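换工作第二个月，来更新一下我的带饭进度。先说结论：能坚持，但跟我一开始想的完全不是一回事。

四月份刚从 Semusent 那边搬过来的时候，我还是顿顿外卖。新公司在 Dindmont 园区，楼下能吃的就那么几家，吃到第三轮的时候我看到菜单就犯困。最气人的是那家汤面，27块一碗，面坨得能立筷子，我居然还吃了五回。

然后就开始带饭了。第一周特别上头！买了一堆饭盒，收藏了一堆菜谱，周末在厨房站了一下午，做了八份一模一样的鸡胸肉西兰花。吃到第三天我闻到西兰花味儿就想请假，剩下的全进了冷冻层，到现在还有一盒在里面，我每次开冰箱都假装没看见它。

所以第一条经验：别一次做一周的同一道菜。真的别。哪怕你特别爱吃，也别。

我现在的做法是分开备。主食备一种，肉备两种，菜当天早上现炒或者头天晚上炒。肉我一般是一份红烧的一份卤的，红烧的先吃，卤的能放。早上起来就是拼盘，哪样看着顺眼装哪样，五分钟的事（赖床的话就是三分钟，少装一样菜）。

说说饭盒。玻璃的好洗，可是沉，我通勤要倒一趟地铁，背了两周肩膀都不对劲了。后来换了 Flerura 那种分格的，轻是轻了，但是分格不密封，番茄炒蛋的汤会越狱，流到米饭那边去还算好的，有一次流到了充电器上。现在的方案是分格盒装干的，带汤的另外拿个小罐，罐子外面再套个袋子。看着很啰嗦，但包里再也没有番茄味了。

有人问我微波炉排队怎么办。我们这层楼两台，十二点整去就是春运。我现在十一点五十去，或者干脆拖到十二点四十，后者人少，但是有可能碰上前面有人热了鱼……自己掂量吧。

再说主食。米饭大家都会，我就提醒一句，煮好趁热分装盖上，凉了进冷冻，比放冷藏第二天吃好太多了。冷藏的米饭硬得像在嚼小石子，加水热也救不回来。

杂粮饭我也试过，一本正经泡了一晚上的豆子，煮出来还是硌牙，下午开会的时候肚子一直在发表意见。现在改成白米里掺一小把小米，颜色好看，肠胃也没意见。

但我最近最爱的主食是面食！包子馒头花卷轮着来。一个是不用饭盒，拿个袋子装着就走，另一个是热起来快，杯子里倒点水跟它一起放进微波炉，出来是软的。干转的话会变成一块可以防身的东西，别问我怎么知道的。

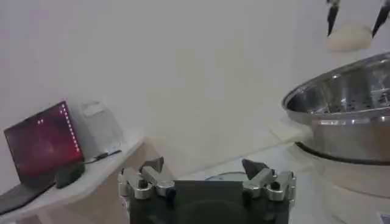

面团我一般头天晚上和好放冰箱慢慢发，第二天早上拿出来回温、整形、再醒一会儿。冬天醒得慢，不要看时间，看个头，轻轻按一下能慢慢弹回来就行。我以前死守菜谱上的时间，蒸出来一锅死面疙瘩，蘸着辣酱含泪吃完的。

还有关火以后别急着掀盖，焖几分钟。这一条是我妈在电话里吼给我的，我当时还顶嘴说没区别，然后掀开看着它们一个个瘪下去……好吧，妈妈赢。

花钱这块也算了一下。以前外卖加奶茶，一个月看账单都要深呼吸。现在买菜主要在 Uibo 市集，晚上九点以后叶子菜打折，我下班晚反而占便宜。奶茶没戒，改成一周一杯了，这个我不打算再让步。

人有没有瘦？没有，哈哈。因为自己做的好吃，装得也多。不过下午不怎么犯困了，以前吃完那个油汪汪的盖饭，两点钟我基本是睁着眼睛在睡觉。

也不用天天带。我现在一周带四天，留一天跟同事出去吃，不然午饭时间的八卦全错过了，这个损失有点大。

下周想试试带冷面，酱汁单独装，黄瓜丝早上切。有做过的朋友说说，面条过完凉水以后拌什么油不容易粘？我上次拌的香油，到中午整坨能一筷子提起来，跟楼下那家27块的一个水平了。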